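Is there any point in a plastic cutlery holder for chopsticks?

Kitchen & Dining > Storage and tidying
Viewed 1601 times

Posted by: Banitz_Kitchen

I am trying to settle an argument at home before money gets spent. We cook for four most evenings and the chopsticks have always lived loose in a drawer with the fish slice and the tin opener. My other half now wants everything stood up in a holder on the table, because it looks neat and "they dry better". I have my doubts on both counts. Wet wood standing on its tips in a plastic pot sounds like a recipe for black ends to me.

We have been lent a white one to try. Tall, rounded corners, slots low down at the front, nothing fancy. I emptied it, wiped it out and put the lot on the table so I could decide what deserves to go back in. I even sorted the chopsticks into bundles, which took longer than I care to admit.
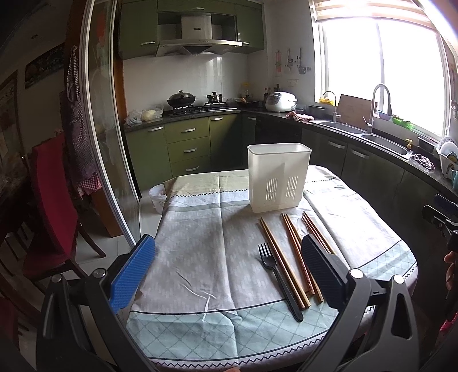
My worries are these. Do the slots do anything, or are they there to look useful? There don't seem to be enough of them to let much air through. Does it tip over once the long wooden spoons are in? And do you stand chopsticks tips up or tips down? The website for the Vaslow range says "hygienic airflow design", and I believe that about as much as I believe the picture on a frozen pizza.

The kitchen isn't big, the table is round and the cloth slides a bit, in case that matters. I'd also like to know if mixing old and new chopsticks is daft. Ours have come from all over and hardly any two sets match.

2 people found this useful

Posted by: Wouter Van Damme

I've had one of these for years and before that I had the drawer, so I can speak for both. Neither is perfect and anybody who says otherwise is selling something.

The slots help a little. They let air in at the bottom, where the damp collects, and they let you see when there's muck in there. What does most of the work is drying things with a tea towel before they go in. If you put them away dripping, a holder with 100 slots won't save you. Mine grew a nice grey slime the first winter and I had followed the instructions to the letter.

Tips up or down: I go tips up for the plain wooden ones, thick end at the bottom. Some people hate this as you end up grabbing the eating end. Fair enough, wash your hands first. With lacquered or painted ones I'm less fussy, though I would keep them out of standing water all the same.

On tipping, it depends what you put in. Chopsticks weigh next to nothing. It's the ladle that does it. Put the heavy things in first and see which way they lean, then use the chopsticks to fill the gaps. Don't pack it tight – if you have to push, you own too many. 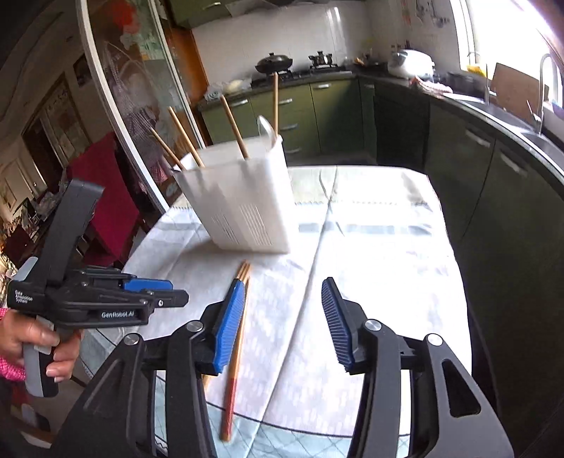

Part of the way through refilling: a few wooden ones in, a pair still on the cloth.

I would also say don't keep it on the table for good. It gets splashed with soup, it gets knocked, and you move it every time you want to put a big dish down. Ours went back on the worktop by December and has stayed there. Not next to the hob, mind.

As for "hygienic airflow design", I'd want to see who measured it and with what.

Posted by: skoltora29

just get a jar. same thing, costs nothing, goes in the dishwasher

Reply from Banitz_Kitchen: A jar has no holes at all, so the water just sits in the bottom. That was my whole question.

Reply from skoltora29: so tip it out

Posted by: Afridi at the back door

I don't agree with all of what Wouter says. Tips up is fine if you live alone. With children at the table I would go tips down and put a folded bit of kitchen paper in the bottom, changed when it looks grubby.

Mixing sets is the part I'd think harder about. People say it makes no difference and for cooking it doesn't, but at the table you spend half the meal holding two sticks of different thickness and wondering why the noodles keep escaping. Pair them up before they go in. A reddish-brown one with a painted bit near the end is easy to spot among plain bamboo, so pull those out first and the rest is quicker. An elastic band round each pair works if you can put up with taking it off. I couldn't, and went back to sorting by eye.
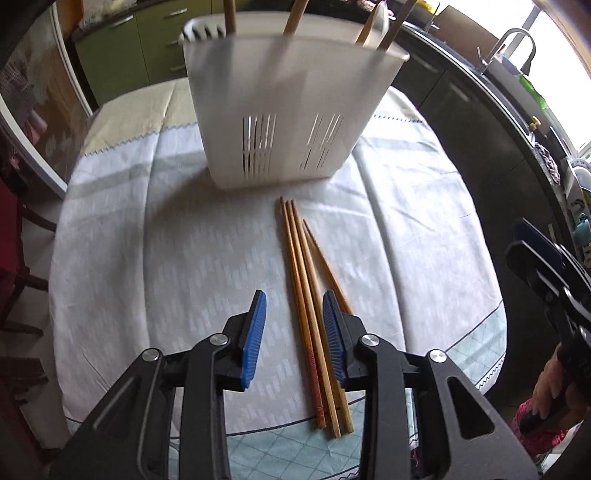 Cooking spoons are another matter and I wouldn't give them the same holder at all. They're thicker, they take longer to dry, and they pass it on to whatever is beside them. A round-headed wooden spoon standing in with the sticks takes up the room of several pairs, and you'll be fishing past it every mealtime. Put it on a hook, or in a second pot by the cooker. I know that's one more thing on the side. I moaned about it as well.

The sliding cloth would bother me more than the slots. Try a cork mat under the holder before you buy anything, and if it still wobbles, give it back to whoever lent it to you.

Reply from Banitz_Kitchen: Thanks both. The mat I can do, there's one under the teapot. I remain unconvinced about drying but will run it for a month with a tea towel first, tips up on my side of the argument. If the ends go black I'll be back to say so.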